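Slide 6. Is a stamp a tribute?

Start with the Đàm sheet. It took 2,164 signatures to get it issued. Ask the room who has mailed a letter since October. Wait for hands.

Postal services like to call these issues recognition. I'm not so sure. The Zunside post office got 248 sheets and sold 90, mostly to collectors who will never lick or stick one. Who learned the poet's name? 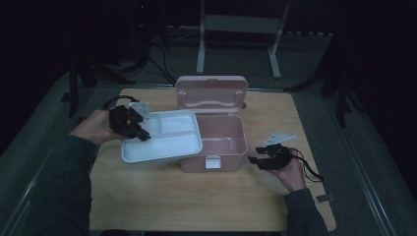
Pink lunch box with its white tray lifted out.

Slide 7. Vikas Kanaujia's reply. Be fair to him: he says the stamp got Đàm into the Pakari school readers. Then point out that the readers went to print before the stamp was approved. (Pause, drink water.)

If short on time, skip the Prakano reissue and go straight to the question of who picks the names. The minutes run 122 pages and give no reasons. Read the one line from page 90, then take questions.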